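Subject: Re: [bench-automation] Left arm dropping parts on the tray transfer

Skurthorpe integration list wrote:
> We looked at the logs from the Clellel cell and we're satisfied the
> drops are a grip force problem. The left gripper was set too low for
> round parts. We raised it and ran 300 transfers with no drops. Unless
> there are objections we'd like to close this one and move on to the
> two-arm handover.

I object, mildly.

300 clean transfers sounds good until you check what was transferred. As far as I can tell from the run sheet, 200 of those were the switch box, which has flat sides and never gave us trouble in the first place. The drops were on round things. If you leave out the box, you have a much smaller test and I wouldn't close a ticket on it.

I also don't buy that force explains cycle 69. The log has the left gripper reporting "object held" for a good two seconds after the part was already on the table. More force doesn't fix a sensor that says yes when the answer is no. Bajwa's controller notes say the held flag comes from finger position alone, so anything that stops the fingers short counts as a part, including the rim of a tray.

Same table, same red and blue trays, two different jobs:
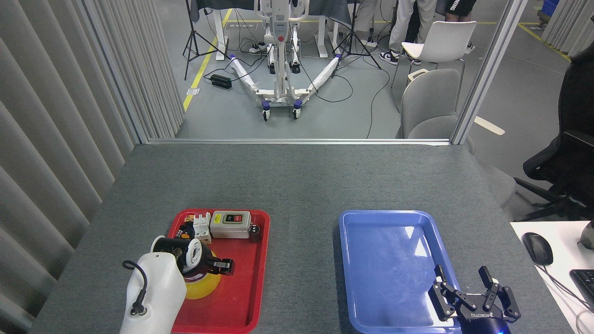
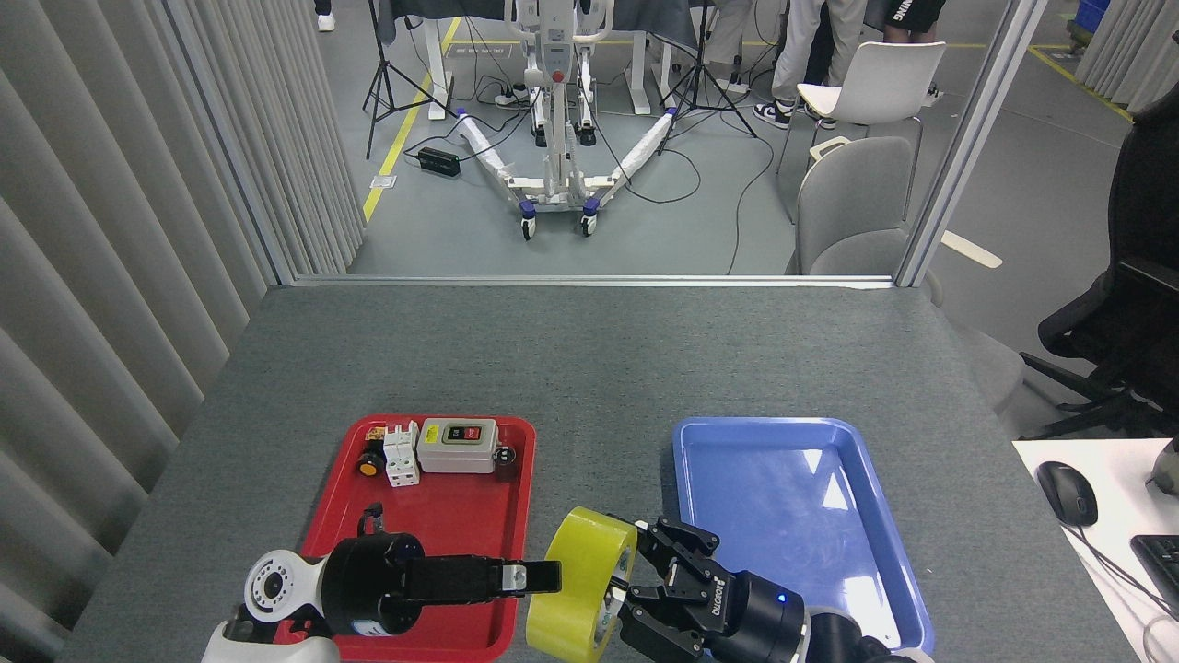 My worry with moving on to handover is that it leans on that same flag. One arm lets go when the other one says it has hold. If the flag can be wrong for two seconds on a simple tray move, it can be wrong when both arms are in close, and then we get either a drop or two arms pulling on one part. Valleria had the second kind in July and bent a finger linkage. Their write-up also blamed grip force, for what it's worth.

What I'd want before this gets closed:

- a rerun with round parts only, at the old force and at the new one
- the held flag logged next to motor current, so we can see if they disagree
- somebody to explain cycle 949, where the arm stopped with no error code at all and was restarted by hand

The last one isn't even mentioned in your summary. It may be unrelated. I'd still like to hear that from someone who has looked.

Until then please leave the ticket open and keep the handover at reduced speed.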